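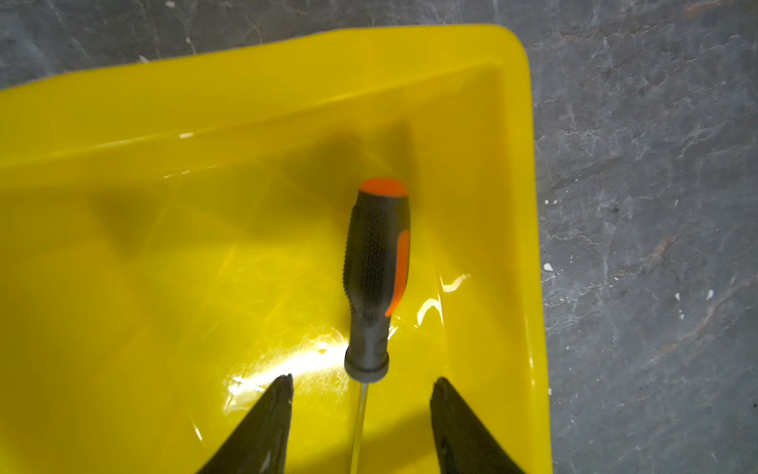

Re: [menstead-disc] League format for the spring season

Hi all,

Sorry for the slow answer, I was away and only got to the list tonight.

Catríona Cronin wrote:
> With 5 teams signed up we either play a full round robin with a
> bye every week, or we split somebody up and go to 6 smaller
> rosters. I'd like to go to 6. The bye was miserable last year and
> people just stopped showing up after theirs. Thoughts before I
> book the fields?

I'm for six, with one worry. Gritano had 14 names on their list last season and still played savage half the time, so if we cut rosters any further I think we need a proper sub pool from week one. Margus ran one for the indoor league and it worked great (he just kept a phone list and texted people by noon on game day). Margus, would you be up for doing it again?

On the fields — please don't book the lower ones at Clekard in March! They never drain, and we lost two evenings there last spring. The upper field is smaller, but we could play 5 on 5 and have two games going side by side. I wouldn't mind that at all, it's more touches for the newer players.

Nokuthula asked me off list about the hat draw. I'd keep pairs together but not groups of three or more, same as before. Thulani's old spreadsheet still sorts people by handler/cutter and how long they've played, and I can fill it in once sign-up closes.

Oh, and the league account has $218 in it after the cones and the new pinnies. That should cover the deposit on the lights, but not discs as well, so bring your own for warm-up.

Can we settle the six-team thing by the end of the week?

Tamsin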